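Print this message | E-mail this message to a friend
Filed under: Shop Floor > Assembly > Changes at Work

From: Ilse Aerts
Date: February 21, 2019
Subject: Re: Robot arm on the small parts bench

Dear Wenche, dear all,

Wenche Haugland wrote:
> We are told that our assembly bench in Plamondale will get
> an arm before summer. My people ask me every day what will
> be left for them to do. The management says "nobody loses
> the job" but this does not tell them what the job is. You
> have had the Tello line changed already in Konham. Can you
> write how it went for the workers, also the bad parts?
> And do you use the simulation first, or go direct to the
> real bench?

Thank you for your question. I will try to answer in the order you asked, and please excuse my English where it is not so good.

In our hall we are 61 persons, and only the small parts bench was changed. Before, two people on each shift took the parts from the trays and put them on the board by hand. It is a boring work, but they could talk together while doing it, and you should not forget this. When the arm came, one of the two was moved to final inspection and the other stayed to look after the cell. The one who stayed told me after the first month that she was more tired than before, although she lifted almost nothing. Waiting for a fault is also work. We asked that the two change places every 2 hours, and since then I hear less complaints.

About the simulation: yes, we used it first, with a program named Flillik. All of our cell was built in the computer, and the arm practiced there on the same kind of pieces, in simple shapes and strong colors. We ran 529 picks before the arm was allowed to touch anything real.

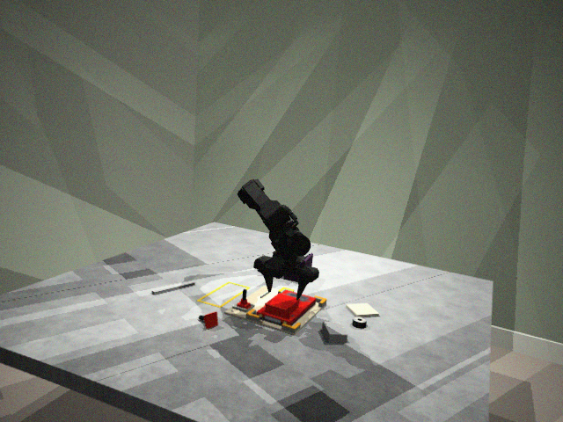 My advice is to let the assemblers sit with the engineer during these weeks. With us this was not planned. One of my colleagues went in only to ask about the holiday list, stayed the whole morning, and explained to the engineer in which order we really put the parts, which was different from the paper instruction. They changed the program the same day. Later she was asked to come every week, but it took until March of the next year before this time was written in her job description and she got the higher pay step for it. Please ask for this at the beginning. It is much harder to get it afterwards.

Now the bad parts. The real bench did not behave like the computer one. In the first full week we had 384 stops, most of them short, but each one needs a person to walk over, open the gate, put the part straight and close again. The plan had no minutes for this, so people did it in their break. We had to write down every stop on a paper list until the planner believed us. Also, the new people do not learn the hand assembly anymore, and when the arm is in service we have only the older ones who can do it fast. I have asked for one training day each month by hand and I still wait for the answer.

I can send you our stop list and the text about changing places, but it is in Dutch. If somebody on the list has a good agreement about the pay step, I would also like to read it. Wenche, do you know already if your arm will stand behind a fence or next to the people? It makes a big difference for the noise and for the space to walk.

With kind regards,
Ilse Aerts
Konham, assembly hall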